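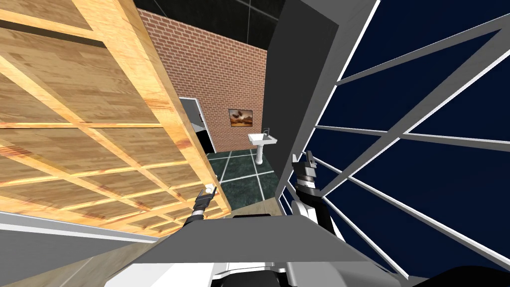
Ledwood open day, furniture panel plant, Rudgate site

The plant opens to visitors once a year, in August, and the tour runs the length of the line from board intake to packing. Our group started at 8:30 in the morning at the goods entrance. Safety glasses and ear plugs are issued at the door. Closed shoes are required and they do check.

Intake comes first. Sawn boards arrive already kiln dried and are stacked on sticks in a hall kept at steady humidity. The target moisture content is set by the end use, and each pack is tested with a pin meter at both ends and in the middle. Packs outside the limits go back to the conditioning room. The guide put the hall's capacity at 2,800 boards, though it was well short of that during our visit.

From there the boards go through a four-sided planer and then a crosscut saw. An operator marks knots and splits with a fluorescent crayon, and the saw reads the marks and cuts around them. Short pieces are finger jointed into longer lengths, which go mostly into hidden parts such as rails and cleats. The jointing press was down for a cutter change, so we saw the cutters on a bench instead. They are sharpened on site and leave for regrinding only when the body of the tool is worn.

Glue-up takes place in the middle bay. Lamellas are fed edge to edge into a heated press, and the grain direction of adjoining pieces is alternated to limit cupping. The adhesive is supplied by Motaung in 200-liter drums and is a standard white wood glue with a hardener added at the nozzle. Open time is short in warm weather — the bay has its own cooling for that reason. Squeeze-out is scraped before it sets hard.

The sanding line was the loudest stop and the most interesting one. It is a wide-belt machine from Dusodora with three heads, and the grit gets finer from one head to the next. Belts are changed by meters run, not by appearance. Dust is drawn off to a filter house outside, and the collected dust is pressed into briquettes for the plant's own boiler. We were shown the extraction ducts and the spark detectors but could not enter the filter house.

Framed panels are made in a smaller workshop across the yard, where 74 people work over two shifts. Strips are glued and pinned to the face in a jig. The joints are cut square, with no miters, and any gap that takes a feeler gauge is a reject. Finish is either hard wax oil or a water-based lacquer, applied by spray and cured in a tunnel oven.

The last stop was the test room. Sample hinges are cycled, shelves are loaded and left for a week, and finished faces are checked against water, coffee and alcohol. The sag figures for each shelf length are pinned up by the door and are worth copying down if you build your own.

The tour took a little under two hours. Questions were answered fully except on pricing. Parking is on the north side of the yard, and the offcut store by the gate takes cards only. It closes at noon.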